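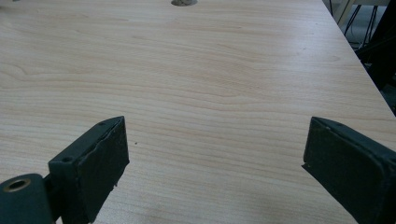 About Wekiritz

Wekiritz is a small language school above a bakery, and we love it here! We teach Latvian, Estonian and Lithuanian to adults, mostly in the evenings, mostly in groups small enough that everybody gets to speak (and everybody has to, sorry).

The school was started by Ülle Siliņa, who grew up with Estonian on one side of the family and Latvian on the other and spent years being asked by friends, neighbours and friends of neighbours whether she could teach them "just enough for the holidays". Her first class met in her kitchen. It had nine people in it and not enough chairs, and most of them wanted to carry on when the course finished, so she wrote a second one, and then a third, and by then the kitchen was no use at all.

How we teach

We talk from the first evening. You will get things wrong, loudly, along with everybody else, and it's a lot of fun. Grammar comes in when you need it – Estonian has its famous cases and we don't pretend otherwise, but you can order a coffee, ask after someone's mother and complain about the weather long before you've met them all.

A course runs for 12 weeks, one evening a week, and each lesson lasts 60 minutes. Groups never go above nine. There's a bit of homework, usually something to listen to on the bus, and if you miss a week your teacher will send you the notes and a short recording so you can catch up.

We write our own course books. The beginners' one is called Mockus and follows a rather grumpy man of that name who moves into a block of flats and has to learn to get on with everyone in it. Students get very attached to him! The second book picks up where he has finally been invited to a birthday party, and we are working on a third, in which he may or may not buy a boat.

The library

We have 300 books to borrow, from picture books and cookery to crime novels and quite a lot of poetry. Anyone on a course can take them home for as long as they like, within reason. If you're looking for a first proper read, ask your teacher, they all have strong opinions and they don't agree.

Sunday table

On Sunday mornings we open up for conversation practice. You don't have to be on a course, and you don't have to be any good. Come for as long as you want, bring a friend, bring cake if you've made one. In December we sing as well, with the words printed out in large type, and last year the Lithuanian group taught the rest of us a song with so many verses that the bakery downstairs joined in.

Come and try

The first lesson of any beginners' course is free. Drop in before an evening class or send us a message through the contact page and tell us which language you fancy. If you can't choose, come to all three!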